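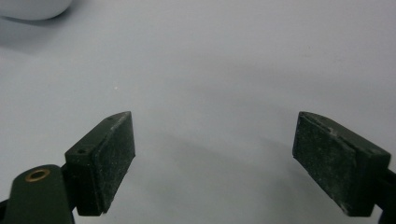
Nellora Tabletop in Pale Grey

There's a certain kind of table that you only notice once you've lived without one, and for us it's always been the plain, smooth, pale sort that lets you get on with things. The Nellora top has been in our range since May, and it has quickly become the one we end up talking about most on the phone, so we thought it deserved a proper page of its own.

The colour is a soft grey-white with the faintest hint of blue in it. Up close you'll find a very light mottling and the odd tiny speck, but there's no pattern to speak of, no printed grain and no lettering. Put a white bowl or a cup down on it and the shape stands out gently, with a nice soft shadow beside it, and we do think that's half the charm. Darker things stand out more strongly still, so if you sort small parts, beads, buttons or screws, you'll have a much easier time finding the one that's rolled off on its own!

Sizes

The standard top is 737 mm deep and comes in two lengths, 800 mm and 1,000 mm. The shorter one suits a box room or the end of a kitchen, and the longer one gives you space to spread out a bit and still have a corner left for your tea. We can't cut tops to other sizes at the moment, I'm afraid, though you're welcome to push two together, and plenty of our customers have done just that.

Legs and frames

Nellora tops are sold on their own or with the Mellor frame, which is a simple four-legged affair with a rail along the back. The fixing holes underneath are drilled to match the Mellor, and all the bolts are in a little bag taped to the underside – do check for it before you throw the wrapping away. If you already have a Cleko trestle pair from our older range, those will take a Nellora top as well. The top just rests on the trestles, so you'll want the rubber pads that go with them, and we're happy to pop a set in with your order if yours have gone missing.

Please have somebody with you when you lift the longer top into place. It's perfectly manageable between two people and rather awkward with one.

Looking after it

A damp cloth and a drop of washing-up liquid will see to most things. Wipe it over, dry it with a tea towel and leave it at that. Scouring powder and green scrubbing pads will dull the finish, and there's no bringing it back afterwards, so please keep them for your pans. Use a mat under anything straight off the hob. Pencil comes off with an ordinary rubber, and fluff and dust show up a little less on the pale grey than they do on our darker tops, though a quick wipe before you start is still a good habit.

Who buys it

All sorts, really. We've sent them out to sewing rooms, school workshops, a model railway club and a good many spare bedrooms. Barry Bellamy, who looks after our showroom, has had one at home since the first batch came in and uses it for repairing clocks. He chose the longer top and says he'd choose it again.

Ordering

You can order through the basket on this page or ring the Cluvus showroom, where there's a Nellora set up on a Mellor frame for you to look at and lean on. Small samples of the finish are free, and we'd gently suggest asking for one if you're matching it to a wall or a worktop – pale greys do change quite a bit from one room to the next. Tops and frames are packed separately and normally go out on the same van.

Page last updated 5 Sep 2021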